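Before the arms at Skellora move in the real workshop in Polcombe, they move on a screen. Ánh Hầu looks after the setup of the two-armed machine, and most of her Tuesday goes into the simulated room, checking joint limits and the reach of the right gripper over a cabinet with thin rails along its top. 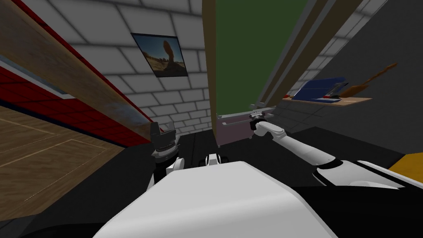
Oanh Sầm would check the wrists first, and says a wrist offset left over from the last repair will spoil every reach that follows. Hầu keeps to her own order – base, shoulders, then wrists – and logs each change. The log has 1328 entries. A full check takes 30 minutes, and 20 more if a gripper has been swapped.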